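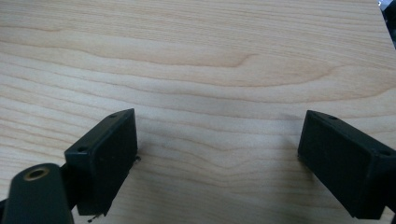 Small thread about my table, because I finally started to take care of it and some of you asked what I use.

1/ The table is second-hand, from the Hulme shop near the station. I paid 66 for it. The seller told me it was oiled one time and then never again. I believe him.

2/ I like pale wood, but pale wood shows every crumb. I wipe, I sit down with my coffee, and there are again small dark specks. Bread, mostly. My toaster lives too close.

3/ For daily cleaning I use only a soft cloth, a little warm water and one drop of dish soap. Then a dry cloth, always along the grain. Before, I was rubbing in circles like my grandmother did with windows.

4/ I tried the Punow spray for 2 weeks. It smells like lemon and it leaves a film that catches flour. Now it is for the bathroom tiles.

5/ For the oil I took Davosier, the clear one. Please read the label slowly, I did not. You need a very thin coat, then wait, then wipe off what is left. My first coat was too thick and my sleeve stuck to it at breakfast.

6/ The test piece I did under the table top, where it is hidden. The oil made the wood a bit more yellow there. I can live with it, but if you want to keep the color very light, test first!

7/ Somebody asked about plates. I put cork mats under everything hot. The mats are from Totell, they came in a set and one was already broken in the box - they sent a new one without questions.

8/ Dry crumbs I now brush off before I wipe. If you wipe first, you push them around and the small hard ones can scratch. I use an old pastry brush, washed of course.

9/ Next job is the bench. It has the same age but a much darker color, and I think there is old varnish on it. If you have removed varnish in a small apartment without a balcony, please write me how you did it. I have only one window in the kitchen and it opens half.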